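Cladon Audio
The Prillora Letters
By: Tanner Penner
Narrated by: the author
Unabridged audiobook

In the years between the wars, the small port of Caldeira elected the same mayor five times and threw him out of office twice. The Prillora Letters is the story of that mayor, the newspaper that backed him, and the 261 letters that ended his career.

Penner spent two winters reading the letters in the Prillora family house, where they had been kept in a flour bin. Most are short. Many are about money. A few name judges and harbor officials who went on to hold higher posts, and those are the ones the book follows most closely. Penner does not claim the mayor was innocent – he took payments and wrote them down – but he argues that the men who brought the charges had taken more. 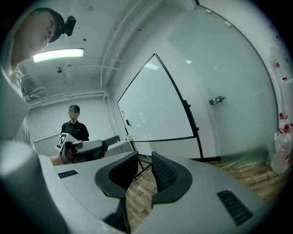
Head-mounted camera and gray hand-held gripper.

The audio edition runs in 43 chapters. Most are short enough for a drive to work. The letters are read in full where the print edition only quotes from them, and the notes on sources have been moved to the end so they don't break up the story. A map of the harbor and a list of the main figures come as a PDF with your purchase.

Listeners who know Penner's earlier book on the Lidico strike will find some of the same people here, ten years older. You don't need to have heard that one first.

Format: digital download or 2 MP3 discs
Language: English
Publisher: Cladon
Also in print: paperback, due in August

Discs ordered before noon on Friday ship the same day. Downloads are in your library as soon as payment clears. Discs can be returned if the seal is unbroken.

We use cookies to keep your cart and remember your place in a sample. By continuing to use this site you agree to our use of cookies. Accept | Manage settings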